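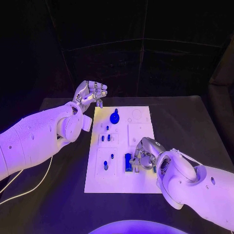
Brosley étend la gamme Filtik avec une planche de travail blanche à tracés de repérage

Février. Brosley annonce la mise au catalogue d'une nouvelle planche Filtik, support plan destiné aux exercices de positionnement et de manipulation de petites pièces sur table. De format rectangulaire et de couleur blanche, elle comporte des tracés de repérage et des trous de faible diamètre. Elle s'utilise à plat, posée au centre du plan de travail, le grand côté dans l'axe de l'opérateur ou perpendiculairement à celui-ci.

La définition des tracés a été confiée à Meinir Rowlands, responsable des études. Une présérie de 346 exemplaires a été fabriquée par l'atelier Ngô puis contrôlée pièce par pièce ; 293 ont été retenus pour la première livraison, les autres étant conservés pour les essais d'usure.

« Les utilisateurs demandaient une surface claire, lisible sur un plateau foncé, et un relevé de position identique d'une planche à l'autre », précise Luuk Smits, chef de produit. « Le contour indique l'emplacement de la pièce, l'exercice fixe l'ordre de pose. »

Chaque planche est accompagnée d'une fiche d'exercices et d'un gabarit de contrôle. Les pièces sont vendues séparément. La garantie est de 18 mois à compter de la date de facturation. Les planches de la série précédente restent disponibles jusqu'à épuisement du stock.

La distribution est assurée par Skatedus. Les demandes de fiche technique et de prêt pour évaluation sont à adresser au service commercial.

Contact presse : Beverley Bellamy, Brosley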